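12/1/19

Sigo con el brazo en el taller compartido. El objetivo de este mes es el mismo que el del anterior: que coja ropa de un montón y la deje más o menos extendida sobre la mesa. Doblar vendrá después, si viene.

He cambiado tres cosas desde la última entrada:

- Los servos de la pinza. Los viejos se calentaban y perdían fuerza a los 20 minutos.
- Los dedos. Ahora acaban en punta, porque los planos de antes resbalaban sobre la tela sin meterse debajo de nada.
- La cámara de la muñeca, que va 14 mm más atrás. Enfoca peor de cerca pero ya no roza con el cable.

El código del control lo he dejado casi igual. Branwen Rees me pasó un filtro para la lectura de corriente y con eso la pinza nota antes el contacto. El umbral está en 900 y de momento no lo toco -- con menos, cierra en el aire.

Las camisetas van bien. Las toallas también. El problema son los pantalones: pesan, tienen costuras gruesas y cada zona se comporta de una manera. Si el brazo agarra por una pernera, el resto cuelga y arrastra todo lo demás. Por la cintura sale mejor, pero primero tiene que encontrarla, y para eso estoy probando a buscar el botón y la cremallera como referencia. Con tela arrugada el detector confunde los pliegues con costuras bastante a menudo.
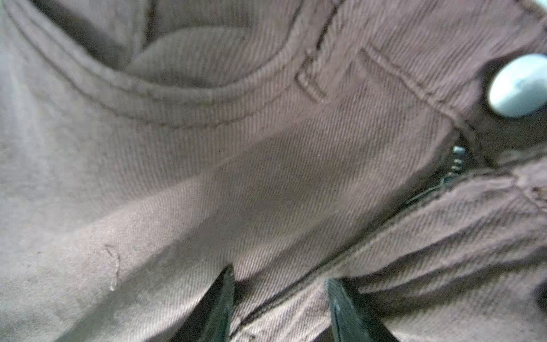
*Los dos dedos a ambos lados de la costura de la bragueta, con el bolsillo y el botón más arriba.*

La sarga tiene además otro inconveniente: las líneas diagonales del tejido meten ruido en la detección de bordes. He probado a suavizar la imagen con un núcleo de 5 píxeles y mejora algo, aunque entonces se pierden los pespuntes.

Pendiente: imprimir otro juego de dedos con la punta menos afilada, sujetar mejor el cable y pedirle a Catrin Jarman el flexo que tiene en su banco, que con la luz del techo no me apaño.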